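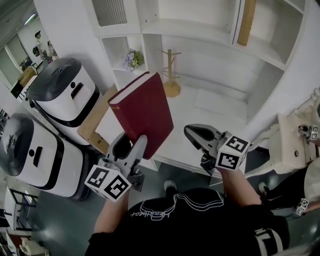
Pakdale > Workplace > Lagman project > Progress reports

Search this site Go

Lagman project: second progress report to the Markunard Fund

Prepared by Zlatko Berisha, workroom manager, Pakdale

Where we are

When I wrote the application I said that by this stage the Lagman arm would be dressing shelves "with light supervision". I'd like to withdraw the word "light". The supervision is quite heavy, and on some afternoons there are more people watching the arm put a book on a shelf than it would take to furnish a small flat.

Having said that, it does now put the book on the shelf. In the first report it mostly put the book near the shelf.

For anyone at the Fund who has joined since the grant was made: Pakdale furnishes show homes and rented rooms. Before a set of furniture goes out we dress it in the workroom, check it, record it and pack it, and when it comes back we do the same thing backwards and grumble about the scratches. The part you are paying for is the small stuff: books, vases, flowers, cushions, the endless objects that make a shelf look as if someone with taste lives behind it. It's dull work with a lot of reaching and bending, and it has given several of us bad shoulders.

What people do differently now

The biggest change is that staff on the project spend part of the day teaching. They pick things up with a pair of hand-held grippers, the same two-fingered sort the arm uses, and put them where they should go. The marker cubes on the grippers let the system follow how they're moved. The arm's training is built from those recordings.

I had expected the grippers to be the easy part. You squeeze, it closes. In practice, anyone who has spent years handling books with actual fingers finds it humbling to be given two claws and told to carry on as normal. A thick hardback is the worst. It wants to swing, and if you take it too near one end it turns over slowly in front of everybody. In the first week we had people who can dress a full bookcase in their sleep taking several goes at one volume, and using language that the recordings luckily don't include.

They are good at it now. Better than Romadent's own trainers, who built the grippers and came up to show us how to use them, and who were beaten soundly in an informal contest over lunch. Romadent has asked whether two of our staff would help with their next training day. I've said yes, provided they are paid for it at Romadent's rates, which I was interested to learn are not the same as mine.

Recordings

We have now made almost 3000 recordings that are fit to use. The target in the application was higher, and we'll miss it for this period. There are two causes and I'll own up to both.

The first is that I booked teaching sessions of a whole morning each. That was a mistake. Holding a gripper in each hand at shelf height for a morning produces exactly the sore shoulders the project is supposed to get rid of, and I had a short, clear conversation with the dressing team on the subject. Sessions are now 13 minutes at a stretch, then a change of job. The number came from the team. I asked for 15 and lost.

The second is that we threw a batch away. People had started to tidy up their movements for the recordings, going slower and straighter, like someone walking past a policeman. The arm learned from this and became very graceful and completely unable to cope with a shelf that was slightly out of place. We asked everyone to go back to working the way they normally work, corrections and all, and the results improved within a fortnight.

What the arm can and can't do

Books: yes, one at a time, standing up, with a clear gap to aim for. It is slow. I would call it thoughtful if I were selling it.

Books in a leaning row: no. It stands the first one up, lets go, and the row falls over, and then it moves on to the next shelf with what I can only describe as confidence.

Artificial flowers: sometimes. It can pick up a small bunch and set it down inside a cubby. It has no opinion about which way the flowers face, and customers do. At the moment one of us follows behind and turns them round, so I can't claim any time saved.

Anything soft: not started, and I'd suggest we leave it out of the next period altogether. The application lists cushions. I wrote that section late at night.

What has changed for the staff

Your guidance notes ask for this under "impact on roles", and I've tried to answer it straight.

No one has lost hours and no one's contract has changed. I said at the outset that I would put that in every report and I'm putting it in this one. It's easy to promise at this stage, when the arm couldn't replace a reasonably alert teenager, and the team have pointed this out to me. They'd like to know what I will be saying when it gets quicker. So I've agreed with them that if the arm takes over a task fully, the people who did that task get first choice of the dressing and design work, with training in paid time. It's written down and it's attached to this report as an annex, so you can hold me to it as well.

There was an argument about who owns a recording. One of our longest-serving dressers has a way of placing books, a small tilt and a push with the back of the hand, that everyone else has copied for years. The arm now does something like it. She recognised it at once and wasn't sure whether to be flattered or to send an invoice. We've settled on a payment for each teaching session on top of normal wages, the same for everyone, and it has come out of the line we had set aside for my travel. I was not going anywhere interesting.

The less cheerful part is noise and company. The arm's area has to be kept clear while it's moving, so the workroom is now arranged around it, and two people who used to work across a table from each other and talk all day are on opposite sides of a taped line. They've both mentioned it more than once. I hadn't thought about it when I drew the floor plan and I should have. We're moving the packing bench in May so that they can be back in shouting distance, at least.

Sickness for sore shoulders and wrists is down a little in the dressing team. I'd love to give the arm the credit. It's more likely to be the short sessions and the changes of job, which we could have brought in at any time over the past ten years for the price of a kitchen timer.

Money

We're under on equipment and over on people, and the two nearly cancel out. The underspend is there because Romadent replaced a set of gripper fingers free of charge after the first set wore smooth. The overspend is the teaching payment described above, beyond what my travel line could cover. I'm asking to move 5 per cent of the equipment budget across to staff costs. The form for this is enclosed, filled in twice, as the first time I used the old version.

Problems we have not solved

Reflections. Late in the afternoon the light on the white shelving confuses the system about where the edge of a shelf is. We've hung a sheet over the window. It works, and it looks like a squat.

The stop button. It's in the right place by the regulations and the wrong place for anyone under a certain height. Romadent is sending a second one on a longer lead.

Trust. Most of the team will now turn their back on the arm while it's working. I haven't quite managed it myself.

Next period

We'll stay with books and flowers and try to get them good enough that no one has to follow behind. We'll record on the deeper shelving units, where the reach is longest and people mind it most. I want two more of the packing staff to have a go at teaching, as they've asked, and as they break things less than the rest of us. I'd also like someone from the Fund to come and see it. Please come at 11, when the light is good and the sheet is down, and bring a hardback you aren't fond of.

Still outstanding from my side: the signed copy of the annex, and the revised risk assessment with the new position of the packing bench. Both will follow once the bench has actually been moved and I've measured where it ended up.

Contact the Pakdale workroom | © Pakdale | Back to top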